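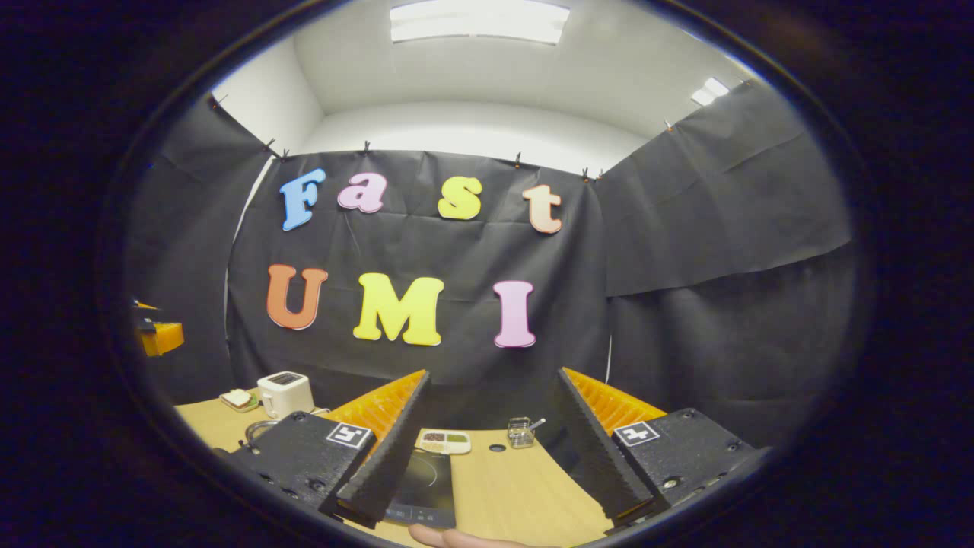
On 19/05/2018, Sze-wing Tseng wrote:
> Hello all,
>
> I would iron the cloth before worrying about the letters. I know this isn't what people want to hear. I have put up black backdrops in two libraries, a church hall and my own garage, and every time I skipped the ironing I regretted it by lunch, once the lights were on and each fold had turned gray.
>
> My own question is about attachment. I have a set of big colored letters, the light spongy kind, and I need them to stay on a hanging sheet for the whole of July without a stitch going through the front. Double-sided tape lets go of the cloth and takes the fuzz along with it. Hot glue holds, but then the sheet belongs to those letters forever. Has anyone found something in between?
>
> Also, do you put the words high or low? Mine always end up at the height I can reach.
>
> Sze-wing

Hi Sze-wing, hi list,

You're right about the ironing and I resent it. You'll find my photo at the top, and you'll find the evidence in it. The middle sheet is slightly wrinkled, which I can live with. The one on the right has creases you could file papers in, plus a loose folded bit toward the bottom that I would like to call drapery. My sister calls it laundry.

Taking your questions in the wrong order.

Height first. "As high as I can reach" is also my system, and I've stopped fighting it. What did help was leaving some plain black above the top word, so the letters don't look as if they are trying to climb out over the clips. If you have two rows, hang the longer word on top and get it straight, then place the lower row by eye from the one above. I did "Fast" first and fitted "UMI" under it. With four letters over three, nothing lines up underneath anything unless you decide it will. I put the U under the F and the I under the t, and let the M find its own way in the gap between the a and the s. I measured all of this with a tape and then moved everything by feel, so the tape was mostly there for moral support.

Now attachment. Here is what I tried, with the casualties.

Double-sided tape: same as you. It came away with a coat of black lint, and after that it wouldn't have stuck to a tar pit.

Hattar putty: fine on a painted wall. On cloth it works into the weave, and you spend an evening with an ice cube and a butter knife, scraping. I did get it all out. I would pay money not to do it again.

Dressmaker's pins from the back: this is what I'd use. The pins go through the cloth from behind and up into the letter at a slant, so the point stays buried. My practice letters are only 3 mm thick, and at that thickness you have to go in nearly flat or you will be wearing the pin. With anything chunkier you can relax. Two pins hold a small i and a big M wants four or five, mostly to stop its legs from curling. I bought a box of 2000 because it was barely more than the small box, and I expect to be buried with most of them.

Hook tape (the scratchy half only): good on felt or anything with a nap, useless on smooth cotton. If your sheet has a fuzzy face, try this before the pins. It leaves no holes and you can nudge the letters afterward, which in my house means nudging them for three days.

For a whole month I would still go with pins, and check them once a week. Letters don't fall off all at once. One corner leans out, everyone gets used to it, and then you come in one morning and your sign says something else.

On the cloth itself, since two people asked me off list: I used the Brornum blackout for my test pieces. It comes 1650 mm wide, for reasons known only to Brornum, which means that nearly any wall you own will need one width and an annoying bit. My advice is to overlap the annoying bit. I didn't, and so there is a narrow strip of white wall showing between my center sheet and the right-hand one. It's remarkable how bright a strip of white wall gets when everything around it is black. I have thought about that strip more than I've thought about some relatives.

Clips. I have seven small ones along the top edge, and they have done well by me. The trick (I got this from the last round on this list, the thread that started out being about shower curtains) is to clip both ends first, pull, clip the middle, and then halve the gaps. If you begin at one end and work your way across, you push all the slack ahead of you like a rug, and the last clip gets the whole lot. The Burnik ones with the rubbery jaws grip better than plain metal, but the rubber leaves a shine on black cloth if you press hard. Put them where you won't mind.

Lights are the other thing I'd bring up. Mine are in the ceiling, one big panel more or less overhead, and I can't do anything about them. Light coming from above is unkind to wrinkles. If you can switch off the nearest lamp and light the sheet from straight in front, half the ironing does itself. I still think you should iron. I'm only telling you what I would do.

Colors, because somebody always asks. I went for whatever stood out on black, and the honest ranking is yellow, then orange, then everything else. The light blue F holds up nicely and so do the pinks. The pale peach t is pretty up close. On black I had worried it would go ghostly, but it has a thin lighter border like the others in its row and I think the border does most of the work. If your set has navy or dark green in it, save those for a pale sheet. I once hung a navy H over a doorway in Prukden and spent a week greeting people under the word APPY.

One thing I haven't solved. My side sheets hang at an angle to the back one, and the bottoms wander. I've seen people run a chain through the hem, and I've seen people use fishing weights in little pockets. The chain seems like overkill for something I take down and wash, and the fishing weights went straight through my pocket seams the first time I dropped the sheet on the floor. Does anyone have a way to weight a hem that survives being bundled up by a person in a hurry? A flat bar, maybe? I have some old curtain rod I could cut down, but I'd like to hear it's a good idea before I get the saw out.

Sze-wing, if you want to try the pins before buying any, send me your address off list and I'll mail you a handful. Or two. I've got plenty.

Tala Mansour

--
You are getting this because you are one of 513 subscribers to the backdrops and lettering list.
Please trim the quoted text when you reply.
To switch to the daily digest, send a blank message with the word digest in the subject line.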